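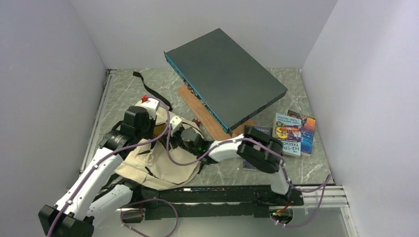
Unit 6: Front Suspension Geometry and Wheel Alignment

Reading before the session: course pack, the chapter on steering axis geometry. Bring a calculator and the blank alignment sheet.

6.1 Terms

Camber is the tilt of the wheel seen from the front of the car. It is positive when the top of the wheel leans outward and negative when the top leans inward. It is measured in degrees from vertical.

Caster is the tilt of the steering axis seen from the side. Positive caster means that the top of the axis is behind the bottom. Positive caster produces a self-centering torque once the car is moving, and it also adds negative camber to the outer wheel in a turn.

Toe is the difference in direction between the two wheels of an axle, seen from above. With toe-in, the front edges of the wheels are closer together than the rear edges. It may be given as an angle or as a distance at the rim. State which one you are using. A large share of the errors in last term's lab reports came from mixing the two.

Steering axis inclination (SAI) is the inward tilt of the steering axis seen from the front. The included angle is SAI plus camber, with the sign of camber kept.

Scrub radius is the distance at ground level between the point where the steering axis meets the road and the center of the tire contact patch.

6.2 Strut and double wishbone layouts

Most small hatchbacks use a strut at the front. The upper end of the steering axis is the strut top bearing, and the lower end is the ball joint on the control arm. The layout is narrow and leaves room for an engine mounted across the car. Its weakness is camber control: as the body rolls, the outer wheel tends to gain positive camber relative to the road, and the tire works on its outer shoulder.

A double wishbone layout lets the designer choose the lengths and angles of two arms. With a shorter upper arm, the wheel gains negative camber in bump, which offsets part of the body roll. The cost is width, more joints and more bushings to wear.

The Plosar used in our problem sets has struts. The Skeker has double wishbones. Dimensions for both are on the data sheet in the course pack.

6.3 Toe and tire wear

A tire running with a toe error is dragged slightly sideways over its whole life. The wear shows as a feathered edge on the tread blocks, which can be felt by moving a hand across the tread in both directions. Camber wear is smooth and confined to one shoulder. The two often occur together – a bent control arm changes both.

On a front-wheel-drive car, driving force tends to pull the front wheels toward toe-in as the bushings deflect. Many such cars are therefore set with a small static toe-out, or close to zero. Rear-drive cars are more often given static toe-in at the front.

6.4 Worked example

A steering axis has an SAI of 13 degrees. Camber is –2 degrees. Find the included angle.

Included angle = SAI + camber
= 13 + (–2)
= 11 degrees

If the opposite side shows the same SAI but a different included angle, suspect the knuckle or the strut body. If the included angle is the same on both sides but SAI and camber differ, the mounting points have moved. Check the subframe position before ordering parts.

6.5 Order of work on the rack

Set tire pressures and check ride height first. Check ball joints, tie rod ends and wheel bearings for play. Compensate the sensors for rim runout. Measure rear camber and toe, then front caster, camber and toe. Adjust in the same order. Lock the steering wheel straight before setting front toe, and torque rubber bushings only with the car at ride height.

The Jitaru rack in the Driddale workshop takes up to 21 minutes to warm up. Switch it on before you bring the car in.

6.6 Problems

1. The Skeker is lowered by 50 mm. Using the arm lengths on the data sheet, sketch the front view before and after, and state the direction of the camber change.

2. A car pulls to the left on a flat road. Camber is equal on both sides. Explain how a side-to-side difference in caster could cause this, and which side would have the lower value.

3. Convert a total toe of 2 mm, measured at the rim, to degrees. Use the Plosar rim diameter.

Problem 3 is to be handed in with the lab report. Unit 7 covers dampers and anti-roll bars.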